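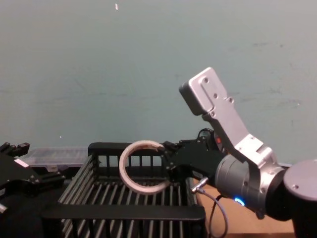 Agnes Baxter and Reiko Yokoyama
Packing support, Pesholm site
Last edited June 6, 2018

Plerkitura tote-filling records, README

Contents
Records from one two-arm station that moves small supplies into open crates. Tape rolls are picked by the rim, one per cycle, and released over the crate. The set has 300 cycles, each with a joint log and an operator note.

What changed for staff
Before September, packers filled every crate by hand. The station now takes the single-item picks. Packers keep mixed orders, labels and final checks — the arms do none of these. Two packers per shift trained as station operators. Wilma Gillies keeps the rota.

Fields
cycle_id: integer
arm: left or right
item: text, from the stock list
outcome: placed, dropped or stopped
note: free text, entered by the operator

Known problems
Notes from the first weeks are short, and some are blank. "Stopped" covers both faults and stops made by hand — filter on the note field to separate them. Operator names have been removed. Do not use cycle times to rate individual staff.

Contact
Karla Zamudio, Pesholm packing office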